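1 Jun 2026 – network notebook, Brirnadham workshop

Right, the broadband. I said I'd write this up properly once the new line had been in for a bit, and Vilho keeps asking me for the speeds, so I've made tea and I'm doing it now.

The old Sandar line was sold to us as 80 down. I never saw 80 in all the time we had it! The best I got, with a laptop plugged straight into the router and everyone else off, was 53, and by mid-afternoon video calls were going blocky. I rang Sandar in January and was told it was within what they'd expect for our distance from the cabinet. Fair enough, I suppose, but we were paying for the bigger number.

So we're on Bireck now, full fibre, the 500 package. Their engineer brought the cable in beside the meter cupboard and put the box on the wall at knee height (I'd asked for higher, but the socket is where the socket is). Plugged in by cable I get very nearly the full 500. Over wifi in the front office it's plenty. At the back of the building it was dreadful, worse than the old line some mornings, and that's what ate most of my week.

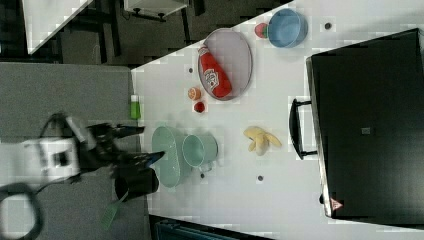 Mint-green basin and mug on the white table.

What I tried for the back end, in order. First I moved the router on top of the filing cabinet, which gained us a little and looked silly. Then I changed the wifi channel, as next door seem to be sitting on the same one. Better for an hour, then the same again. Then I gave in and ran a proper network cable along the skirting to a second access point, a Maurya one we already had in the cupboard. That did it – the far desk went from barely loading email to big downloads without a wobble.

One daft thing that cost me a whole morning: the port on the old switch only does 100, so everything behind it was crawling along at a fifth of what we pay for. I'd blamed the cable and re-made both ends before I thought to look at the switch. Vilho, if you're reading this, yes, you did say so.

Still to do: give the guest wifi its own password (same one as ours at the moment, not good), post the Sandar router back before they charge us for it, and label the cables in the cupboard. I've got the admin login for the Bireck box in the safe, so please don't press reset, come and ask me.

Next job is seeing whether the phones can go over the new line too. Vilho has the handset manuals.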